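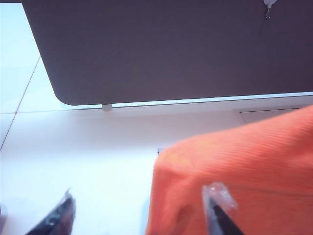

Tiempo de lectura: 4 minutos

22 de diciembre de 2022. Cuaderno de taller, Skestside

Sigo con el tablero gris, que ayer dejé a medias porque se me fue la tarde buscando la llave pequeña (estaba en el bolsillo del otro mono, cómo no). Apunto todo seguido y ya lo ordenará alguien si quiere.

Primero las medidas, que luego las pierdo. Ancho del tablero: 1.006 mm. En el plano de Vindley pone lo mismo, así que por una vez coincidimos. De la pared al primer herraje, 161 mm, medido desde el azulejo y no desde la junta, que ahí es donde nos equivocamos en junio y acabamos taladrando dos veces. La altura del hueco, de suelo a techo, me da 2.406. Ineke me la cantó desde la escalera y la repetimos porque la primera vez la cinta iba torcida.

La esquina redondeada me gusta más de lo que esperaba. Cuando la vi dibujada pensé que iba a quedar blanda, como de mueble de niños, y con el azulejo blanco al lado queda muy bien, la curva se ve limpia y no te enganchas el jersey al pasar. El gris también cambia muchísimo según de dónde le dé la luz: a ratos es casi carbón y a ratos tira a malva. Seung-woo dice que es malva y punto. En la hoja de pedido lo dejamos como «gris» y no pienso abrir ese melón otra vez.

El pie blanco que queda debajo de la esquina lo he repasado yo. Apretado a mano y luego un cuarto de vuelta con la llave. ¡Ni uno más! Con el anterior me pasé y marqué el blanco de abajo, hubo que pedir otra pieza y estuvimos dos semanas parados con todo tapado con una sábana. Me gusta que el tablero quede un poco levantado, se puede pasar un trapo fino por la ranura y sale la porquería. Lo he probado con la gamuza amarilla y entra justa; con la bayeta gorda, olvidaos.

Sobre la luz: con el blanco del azulejo y el blanco de la superficie, a mediodía rebota todo y no hay manera de ver una raya de lápiz. He acabado marcando con cinta de carrocero y escribiendo encima. Y aun así me comí una marca.

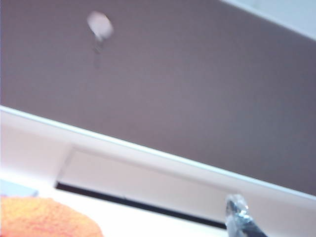
Skestside: el tablero gris, la pieza blanca y el canto.

Lo del herraje blanco. Es pequeño y da mucha más guerra que todo lo demás junto. El de Tavares venía en bolsa sin instrucciones, y lo monté al revés la primera vez, con lo cual el vástago no llegaba a asentar y el tablero bailaba un poco. Lo noté apoyando la palma y empujando hacia la pared, que es la prueba que hacemos siempre y que sigo recomendando antes que cualquier nivel. Dado la vuelta, bien. He tirado tres tornillos que traían la cabeza comida, están en el bote de chatarra por si alguien los reclama a Tavares (yo no, que ya llamé el mes pasado y me tuvieron media mañana con la musiquita).

Para el siguiente: presentar el herraje en seco, marcar, quitar el tablero, taladrar con tope. El tope es un trozo de cinta en la broca, nada sofisticado. Soplar el agujero. No volver a usar el aspirador pequeño, que escupe por detrás.

El canto blanco lo limpié con alcohol y un paño de algodón, en una pasada larga de izquierda a derecha, sin frotar. Ineke prefiere agua con jabón. Hicimos medio canto cada una y yo no distingo las mitades, ella dice que sí. Lo dejo escrito para que conste que hubo debate. Lo que no hay que usar es el limpiador de Trornix: en la muestra dejó un velo que solo se ve de lado y tardé en quitarlo más que en montar el tablero.

Ah, y el blanco rehundido que va por debajo del canto: hay que acordarse de pasar el dedo por el borde superior, que ahí se queda el polvillo del taladro y desde arriba no se nota. Hay que agacharse. Mis rodillas protestan, pero se ve otra cosa completamente distinta desde abajo, y los fallos de alineación salen todos. Desde de pie yo habría jurado que la junta entre el gris y el blanco estaba perfecta el primer día y no lo estaba, se abría un pelín hacia la derecha. La corregí aflojando el pie, empujando el tablero hacia mí y volviendo a apretar.

Juntas del azulejo: sin tocar. Seung-woo quiere repasarlas porque dice que la gris se le va en la zona de la izquierda. A mí me parece manía, pero la lechada está en el armario bajo y si le sobra un rato, adelante. Que proteja el tablero, por favor, que el mate lo coge todo. Con un plástico fino y cinta de la que no deja pegamento, la azul, no la marrón.

Pendiente:

Pedir herrajes de repuesto, y que vengan con los tornillos buenos.
Preguntar en Vindley si el tope de la derecha va pegado o atornillado, el plano dice una cosa y la lista otra.
Repasar el apriete del pie cuando el tablero lleve unos días puesto.
Devolver la escalera a los del patio.
Comprar cinta de carrocero, he gastado la última.

La llave pequeña la dejo colgada en el clavo, al lado del calendario. En el clavo, Ineke.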